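The maker behind Litetti built the first pair of grippers on a kitchen counter, and you can still find a scorch mark there from the soldering iron. These days the project lives in Pistbridge, a shared workshop with one long bench, two drill presses that get fought over, and a kettle that takes forever. Litetti is a pair of hand-worn grippers. You strap one on each hand, do a chore with them, and the recording of what your hands did becomes practice material for a robot arm that is being put together in the same room.

I'd been following the build log since April and finally asked for an afternoon of talk. I got one, plus a lot of tea.

"I wanted a robot that could wash up," the maker says. "Everybody wants that. I started on the arm like everybody does, and I had a pretty nice arm after a winter, and it couldn't do one useful thing. It could wave. My family loved the wave."

The trouble was teaching it. Driving the arm with a game controller was miserable, and scripting each move by hand was worse. Then came the idea of skipping the arm for a while and making only the part that touches things.

"If the fingers on my hand are the same as the fingers on the robot, then whatever I can pick up, it at least has a chance of picking up. And if I can't do it with those fingers, well, that's me told. I go back and change the fingers."

The fingers have changed a lot. The maker keeps the old ones in a cookie tin and tipped them out on the bench for me, and I could have spent the whole visit on that tin alone! The early ones are fat and blunt, like clothespins. Then there's a batch with rubber pads glued on, and a batch where the pads fell off. One set came from a pattern shared by Asadi, a hobby group that swaps gripper designs, and that set fixed a problem with twisting that had eaten most of a month.

"I was so stubborn about it. I had drawn my own hinge and I loved my hinge. Their hinge is just better. I printed theirs in an evening and I sat there opening and closing it like a kid."

The current version is number 17. It closes when you squeeze and springs open when you let go, and the spring is the part the maker most wants to talk about. Too stiff and your hand aches after ten minutes. Too soft and it won't let go of anything sticky.

"Pens have good springs. I've ruined so many pens."

We got onto the subject of chores. Litetti has a list of them taped inside a cupboard door, and they're all small: put the lid on, fold the cloth, move the cup. The sponge and the soap dish have been on the list longer than anything else, and I asked why such a plain job would get so much attention. 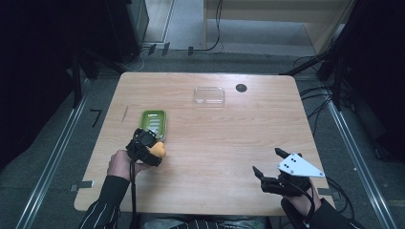

"A sponge squashes," the maker says. "A block doesn't care how hard you hold it. With a sponge you squeeze and it changes shape, and now it sits in the fingers differently, and when you let go it sort of pushes back at you. You don't notice any of that with your bare hand. You notice it right away in these."

There are rules for recording, and they were learned the slow way. Start with your hands in view. Don't rush. Don't fix a mistake so quickly that the fix is a blur. If you drop something, pick it up at the same speed you'd have carried it, and keep that take.

"I used to throw the bad ones out. I wanted it all to look smooth. Then the arm would fumble something and just stop dead, because it had never seen anybody fumble. So now the fumbles stay in. I'm quite a good fumbler, so there's plenty."

How much is plenty? The log had 303 takes of the sponge job alone when I visited, and over 2,000 across the whole list. A good session lasts until the wrists complain. The maker likes to work early, before the table saw starts, with the radio on low, and moves the objects to a new spot after each take so the arm won't learn one position and nothing else.

Cables are the sore point. They run from both grippers, and they catch on chairs, sleeves and anything with a knob. A wireless version has been sketched. It would need a battery on the wrist, and the maker has already taped a bag of coins to one gripper to see how the extra weight would feel. The verdict was "like wearing a brick, but a polite brick." Lighter cells are being looked at.

The printed markers on the grippers were another long detour. They let a camera work out where the hand is and which way it's turned. Glossy ink caught the ceiling lights and the tracking jumped all over. Matte paper cured it in one go.

"I'd written so much code to smooth out the jumps. Pages. And then I bought matte paper."

I asked what it costs to get started. The answer was a shrug and a look at the shelves, where almost everything is left over from something else. The motors in the arm came out of Skistier, an earlier project meant to wax skis without help. It did wax a ski once. It also waxed the wall.

"I learned what a motor mount should be from that thing. It shook itself to bits, so I knew where all the weak places were."

As for the arm, it now gets through 8 of the chores on the list, some more gracefully than others. The lid is reliable. The cloth comes out as a kind of lump. I watched it reach for a cup, stop, back up a little and go in again from the side, and we both made a noise.

"See, that's one of mine! I do that, I come at it wrong and go around. It got that from me."

Next up is a dish brush, which has been bought and is still in its wrapper. The handle is round and slippery, and the maker suspects version 17 won't hold it. There's a drawing of version 18 on the back of a seed packet, with the fingertips curved in a bit more.

"I'll try the old ones first, though. I want to feel how it slips."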